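# Carrying the Load: Grip, Gait and the Forgotten Half of Strength Training

02/06/2021

Loaded carries occupy an odd position in most training programmes. They are recommended widely, performed occasionally and recorded almost never. A lifter who can quote a back squat to the nearest kilogram will often describe a farmer's walk as "heavy ones, down to the fence and back". Without a recorded load, distance and time there is nothing to progress, and the exercise becomes a way of filling the last five minutes of a session.

The carry has a good claim to better treatment. It loads the hands, the trunk and the hips at once, needs little skill, and leaves less soreness than most leg work of similar effort because there is no deep lowering phase. It can also be done outdoors on any firm, level surface.

## What is being trained

In a two-handed carry the weights hang at the sides and the trunk stays upright. The muscles of the upper back hold the shoulder blades in place, and the muscles around the spine resist small shifts in every direction. At each step the whole load passes over one leg. The hip on that side has to stop the pelvis from dropping, and it must do this some dozens of times in a single set.

In a one-handed carry the demand changes. The load tries to bend the trunk sideways, and the muscles on the opposite side hold it straight. Less weight is needed. A lifter who uses 40 kg in each hand for the two-handed version will usually find that a single 40 kg weight is harder to walk with in good posture, although the total has been halved.

The hands are the limiting part in both cases. Most people can stand and walk under far more than they can hold. This should be settled before the programme is written, as it decides whether straps are used and which sets they are used on.

## Choosing the implement

Handle thickness matters more than is generally allowed for. A standard bar handle lets the fingers wrap fully round and the thumb lock over them. Each added centimetre opens the hand and shifts work to the thumb. Loads must come down accordingly, and figures from a thick handle should be kept in a separate column.

The Wureso frame used for this article has straight steel handles, lightly knurled, set level with the centre of the load. It does not swing. Kettlebells do, slightly, and they also touch the thigh in lifters with a short arm. Dumb-bells are adequate until the heads become long enough to strike the leg. Sandbags are a different exercise and belong in a different part of the week.

The Bultell adjustable handles are the cheaper option. They take ordinary plates and store flat, but the collars work loose on rough ground. Check them between sets. On the pair tested, one collar had moved by the end of a long set on gravel and the plates had begun to rattle.

## Setting the distance

A course should be measured once, with a tape, and marked. Pacing it out is not accurate enough, as stride length shortens under load. The course used here is a straight stretch of the old service road behind the sports ground at Diltton. It is tarmac, nearly flat, and closed to traffic. Out and back is 56 metres including the turn.

The turn deserves attention. Turning tightly under a heavy load twists the knee of the standing leg. Walk a wide half circle in small steps, or set the weights down, turn and lift again. If they are set down, the pause counts in the total time.

Measured time should run from the moment the weights leave the ground to the moment both feet cross the line. A stopwatch is sufficient.

## An eight-week plan

Two sessions a week, placed after the main lifts or on a separate day.

| Weeks | Session A | Session B |
|---|---|---|
| 1–2 | Two-handed, 3 sets, moderate | One-handed, 2 sets per side, light |
| 3–4 | Two-handed, 4 sets, moderate | One-handed, 3 sets per side, light |
| 5–6 | Two-handed, 4 sets, heavy | One-handed, 3 sets per side, moderate |
| 7 | Two-handed, 5 sets, heavy | One-handed, 3 sets per side, moderate |
| 8 | Two-handed, 2 sets, moderate | Rest |

"Light" is a load that could be carried for three lengths of the course without a stop. "Moderate" is two lengths. "Heavy" is one length with perhaps ten metres in hand. No set is taken to the point where the weights are dropped. Rest two minutes between moderate sets and three between heavy ones.

Load is increased when every set in a session is completed at an even pace. The step should be the smallest available. On the frame this means one small plate at each end, and in practice most lifters will move up four or five times over the eight weeks.

## Posture and pace

Lift the weights as in a deadlift, with the back flat and the feet under the hips. Stand fully upright before the first step. Steps are short and quick. The head stays level and the eyes look well ahead. Breathing should be shallow and regular. Holding the breath for more than a few steps raises the pressure in the chest, and the set ends early with dizziness instead of tired hands.

Shoulders should be low but need not be pulled back hard. A slight forward lean is normal with a heavy load. A sideways sway is not, and usually means that the two sides are unequal or that the steps are too long.

## Keeping the grip fresh

Grip work responds well to frequency and badly to excess. The tendons of the forearm recover more slowly than the muscles, and the first sign of overuse is an ache at the inner elbow on waking. When that appears, straps go on for all heavy sets until it has been absent for a full week.

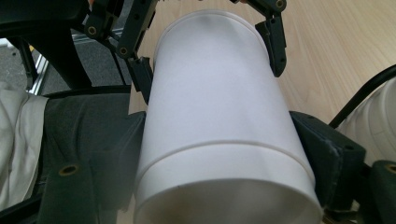

Chalk is allowed on every set or on none, so that results can be compared. Calluses should be filed flat after washing. A torn one costs more training than any other minor injury in this branch of lifting, and it generally tears along a raised edge that was visible for days beforehand.

Opening work for the fingers helps balance the closing work. A thick rubber band round the fingertips, opened slowly for two sets of twenty, is enough. It can be done on the rest days.

## Recording the work

A single figure for each session makes comparison easier. Load in kilograms multiplied by metres walked gives a large and unwieldy number. The Lewis score, used at the Diltton club, divides the result by bodyweight and then by ten. It takes no account of speed, which is its main weakness.

One test lifter followed the plan in full and scored 579 in week five and 582 in week six. The difference is small, and would be cancelled by a change of half a kilogram in bodyweight. It should be read as no change. The more useful entry in the log was time, which fell on every set with the load held constant.

Scores from one-handed sessions are kept apart. Scores from wet days are marked with a W, as the course is slower and the handles are harder to hold.

## After week eight

The plan can be repeated with a new starting load. The alternative is to keep one session a week through the winter and return to two in spring. A lifter who stops in December can expect the hands to lose condition before the legs do, and the first two weeks back should be done at light loads whatever the log says.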